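Questions I Get About Buying and Selling Secondhand Clothes

Last updated Apr 13, 2020

I've been selling used clothes online out of my spare room for a while now, and the same questions keep landing in my inbox. I finally put my answers in one spot so I can stop retyping them at midnight. If yours isn't covered, send me a note through the contact form and I'll add it.

Where do you find your stuff?

All over! Church sales, estate sales, my cousin's closet (with permission, mostly). My favorite spot is Janach, a thrift store a short drive from my house that restocks in the morning and doesn't mind if you camp out by the rolling racks. I also buy the odd bundle from other sellers who are clearing out. Maribeth Calimlim sold me a bag of sweaters in December and I'm still listing things from it.

Do you wash everything before you sell it?

Yes, everything that can be washed. Cold water, plain detergent with no perfume, and I hang most of it to dry. Wool gets hand washed in the tub. Coats and anything with a lining go to the cleaner down the street, and I add that cost to the price. If I couldn't clean something I say so in the listing, right up top.

How do I get the thrift store smell out?

Air first. Hang it outside in the shade for a day before you try anything fancy. If it still smells, soak it in cool water with a cup of white vinegar, then wash like normal. Don't put it in the dryer until the smell is gone, or you'll bake it in and be very sorry. For leather shoes I stuff them with newspaper and a little baking soda in an old sock and leave them alone for as long as I can stand it.

Are plain t-shirts even worth listing?

More than you'd think! People love a broken-in gray tee. I don't get rich on them, but they're cheap to mail and they sell all year long. I usually put 2 in a bundle if they're the same size, because shipping one shirt by itself can cost the buyer almost as much as the shirt. Check the collar and the underarms before you buy. Those are the places that go first, and a stretched collar is never coming back.
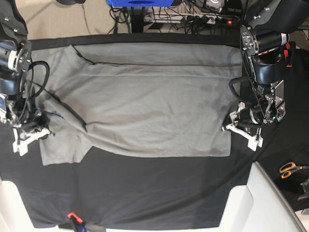
Gray short-sleeved tee on black cloth.

What should I measure?

Lay it flat and smooth it out with your hands, but don't pull. For tops I give pit to pit, shoulder to shoulder, sleeve, and length from the top of the shoulder down to the hem. For pants it's waist, rise, inseam and leg opening. I quit going by the tag size a long time ago. I have three pairs of jeans with the same number on the tag and only one of them buttons.

How do you decide on a price?

I look at what the same thing has sold for, which is a different number from what people are asking for it. Anybody can ask $100 for a denim jacket. Then I think about what I paid, what the shipping supplies cost me, and how long I'm willing to look at the thing hanging on my door. If it's been up for three months I drop the price.

Do you take offers?

Sure, just be nice about it. If you offer me two dollars for a wool coat I'm going to pretend I never saw it. My friend Ishbel Kerr answers every single lowball with a long polite letter and she has much more patience than I do.

What do I do about small holes and missing buttons?

Fix them if you can do it neatly, and mention the repair either way. I keep a jar of buttons and a little box of thread in boring colors — black, white, navy, tan — and that covers nearly everything. Moth holes in knits are harder. I can close a tiny one, but for anything bigger I sell it as is and show it up close with a coin next to it.

How do you pack orders?

Folded, in tissue, inside a plain mailer. I reuse boxes for shoes and bulky coats, so yours might show up in something that used to hold cat food. I used to put in a handwritten card with each one, but my handwriting is terrible and one buyer thought it was a complaint.

Can I return something?

If I messed up the description, absolutely, and I'll pay for the shipping back. If it just doesn't fit, I can't take it, which is why I go on and on about measurements. Please ask me before you buy! I'm happy to get the tape out again.

What happens to the stuff that never sells?

Some goes in a swap I do with Joaquim Coelho, who sells mostly menswear and has better luck with ties than I ever will. Good basics go to the clothing closet at our library branch. Stained cotton gets cut up for rags, and I haven't bought paper towels in ages.

Will you sell my clothes for me?

Not right now, sorry. I tried it once and kept losing track of which bag was whose. If that changes I'll post it on this page.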